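PKG 214 Consumer Packaging and Storage
Handout 5: Flat Snack Packets – Film, Seal, Sorting and Storage
Course leader: Finlay Carnegie

Read before the practical. Bring the Handout 4 glossary, as the terms defined there are used without further definition.

1. Scope

This handout covers the small flexible packet as sold for single servings of chips, puffed snacks, nuts, crackers and dried fruit. Rigid tubs, cartons and stand-up pouches are covered in Handout 6. The multipack outer bag is mentioned in section 5 only where it affects storage at home.

2. Construction

Most snack packets are formed from one continuous web of laminated film. The film is folded around a tube, sealed along its length at the back, filled from above and sealed across the top and bottom. The result is a pillow pack with three seals: one back seal (fin or lap) and two end seals.

A typical laminate has these layers, from the outside in:

Outer layer: clear film, reverse printed, so that the ink lies beneath it and does not rub off in handling.
Tie layer: adhesive or extruded resin.
Barrier layer: usually a very thin deposit of metal on film. It slows the passage of oxygen, moisture and light.
Seal layer: a film with a lower softening point, which melts to itself between the sealing jaws.

The shine of a printed wrapper does not identify a metallized barrier. A gloss lacquer over white film gives a similar surface. Check the inside face after opening. If the inside is white or clear, record it as such and do not infer the barrier from the outside.

3. Fill and headspace

Packets for fragile contents are commonly flushed with nitrogen and sealed with gas inside. Packets for dense contents (nuts, seeds, fruit leather) carry little headspace and lie flat. For sorting purposes we use two classes:

Class F (flat): the packet rests on its back face and the front face is close to parallel with the table.
Class P (pillowed): the front face is visibly domed and the packet rocks when pressed at one corner.

A Class P product found in Class F condition should be set aside and tested for leaks. Slow leaks are most often found where the back seal crosses an end seal, as the jaws must close over additional layers of film at that point.

4. Seal inspection

4.1 Hold the packet by both end seals. Look for channels, creases and trapped product.
4.2 Press the center with the flat of the hand for 5 seconds. Release. A sound Class P packet recovers its shape.
4.3 For suspected leakers, submerge in the test basin and press again. Record the position of any bubbles by seal (top, bottom, back), followed by distance from the left edge.
4.4 Dry the packet fully before returning it to the table. Water on the film affects the weighing in part B.

The Pintér sheet is used for recording. One line per packet. Do not combine packets of the same product on one line, even when the results are identical.

5. Sorting and home storage

Sorting by color is fast but unreliable. Wrapper color often indicates flavor within one product line and has no fixed meaning between lines. The Gremard range uses green for salted and the Pleker range uses green for onion; a student who sorts both by color will produce a mixed group. Sort in this order:

a) by class (F or P)
b) by contents
c) by date
d) by product line

For a drawer or shallow bin, file packets on edge with the top seal up and the earliest date at the front. Flat stacking is acceptable for Class F only. Class P packets stacked more than two deep tend to slide, and the lower ones are crushed when the drawer is closed.

Multipacks should be emptied out of the outer bag if the bag carries no information missing from the single packets. In many cases the date or the allergen statement is printed on the outer bag only. Cut out that panel and keep it with the packets.

6. Layout before sorting

Packets are spread in a single layer so that each can be picked up without moving its neighbor. Stacks hide end seals and date codes. A mat may be used under part of the layout. On a woven surface a packet slides less than on a glossy tabletop, but its edges may sit slightly raised, and this should not be mistaken for headspace.

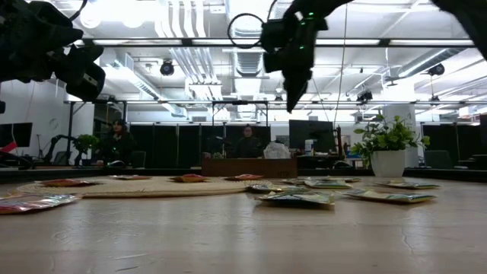
Fig. 1. Unsorted layout on a wood-grain table, with several packets on a round woven mat.

Note that Figure 1 cannot be used to assign contents or dates. It serves for layout and wrapper color alone. Red wrappers occur both on the mat and off it, and the packets with green in the print do not all share the same other colors. A first pass by color would need a rule for every two-color wrapper, and two students would be unlikely to write the same rule.

7. Practical, part A

Work in pairs. Each pair receives 12 packets from the Jutdale mixed case. Assign a class to each, inspect seals as in section 4, then sort as in section 5. Submit the Pintér sheet and a sketch plan of the finished drawer.

Marks are given for the record and for the plan. Speed is not assessed. Opened packets score zero for that line unless opening was approved beforehand.

Part B (weighing and net contents) follows in April. The bench scales have a capacity of 3000 g and must be zeroed with the tray in place.

Reading for next session: Handout 6, sections 1 to 3.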